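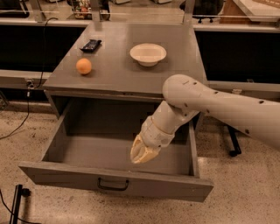 Fingers in the drawer, drawer still empty. The orange, the bowl and the dark little packet are up top, waiting their turn.

Drawer Work: Gallery from the Akness Project
Posted April 29, 2023 by Tumelo Magagula

Akness is our attempt to get one policy to handle opening, placing and closing without being told which of the three it is doing. It learned from 655 demonstrations, most of them recorded in September, when the lab was too warm and everyone's patience was shorter than the arm's reach.

The result so far: with the new grasp planner it finishes nearly 7 runs in 10. The old Fragkou baseline managed 3. Closing the drawer remains the hard part, and the arm treats it much as my roommates do.

The cabinet is gray because that was the paint we had. Reviewers have asked about this twice.

Full tables are in the Floresmont workshop paper. Code goes up once Proltetico signs the license form, now on its fifth draft.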